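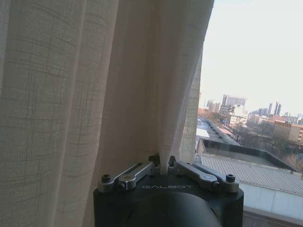 Thursday, late

Curtain day again. I have been at Ritent since before eight and my eyes feel like sandpaper, but I want to get this down while it's fresh, mostly because I keep changing my mind about the rule book and I'd like a record of what I thought before I talk myself out of it.

So, the rule book. Ours is 57 pages now. It was a stapled handout when I started, and then Fabbri (the folks who hire us to do the home trials) sent over their own version, and somebody upstairs glued the two together. The curtain section is the part I care about. It says the grip goes on the hem or on a gathered fold, never flat on the open weave. It says the closing force gets set for the fabric before the arm goes anywhere near it. And it says the operator calls "closing" out loud every single time, even if there's no one else in the room, which feels so silly at nine in the morning and which I now do at home with the fridge.

I like the fabric rule the most. Sheer stuff with a loose weave snags if you look at it funny! When I did the training at Pundenar we used heavy cotton drapes, the kind you could hang a bicycle from, and I think we all came away believing curtains were easy. They're easy when they're heavy. A light one shifts every time the air does, and you're chasing an edge that was somewhere else a second ago.

The window rule is the one I argue about. Stop line drawn back from the glass, slow speed past it, one hand on the stop button the whole time. I'm all for the slow speed. The button part drives me crazy, though, since I'm also supposed to be typing notes — with what, my nose?
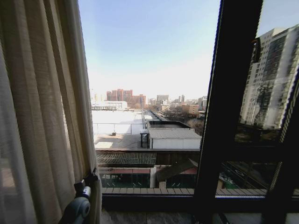
Do we really need a separate rule for windows? I think we do, and I came around on it over lunch. A wall or a table gives you a nice clean contact reading and the arm backs off, but glass is bad news for the depth sensors, which can look straight through it and report a wall half a city away. Add a bright sky and it's worse.

I still want a foot pedal for the stop. I wrote it up on the suggestion form and it is now number 371 in the queue, so I expect to see it around the time I retire.

The other thing on my mind is the logging. Sadeck wants every grasp written up the same way: what was held, where on the fabric, what force, how it was let go. Fine. Good, even. But the old logs don't match the new ones, and I spent an hour this afternoon staring at 1466 entries where the release column just says "ok." Ok how? Opened slowly, opened all at once, slid off the end? I know for a fact that some of those are mine, too, from my first winter, so I can't be too huffy about it.

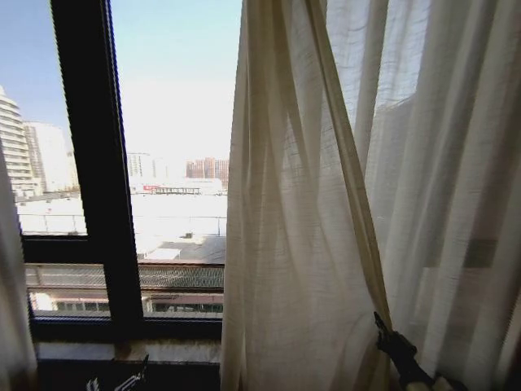
I ended up making a short list of words we're allowed to use in that column, four of them, and taped it to the side of my monitor. I'll pitch it at the next meeting. If the answer is that we need to wait for the next edition of the rule book, I'm going to use my four words anyway and be very sweet about it.

Two arms is where the book gets thin. There's a whole chapter on one gripper and then half a page on two, and the half page mostly says be careful. I'd want it to say which arm moves first, how much pull is allowed on the cloth between them, and who gives way if they both want the same spot. I started a draft in the back of my notebook and got as far as the pull limit before I realized I don't have a number for it. We'd have to test it on scrap fabric, a few weights of it, and write down what rips. I kind of want to do that, to be truthful. It sounds like a fun day.

Dinner was cereal. I need to buy milk tomorrow, and return the notebook I borrowed from the supply closet, the one I have now completely filled up.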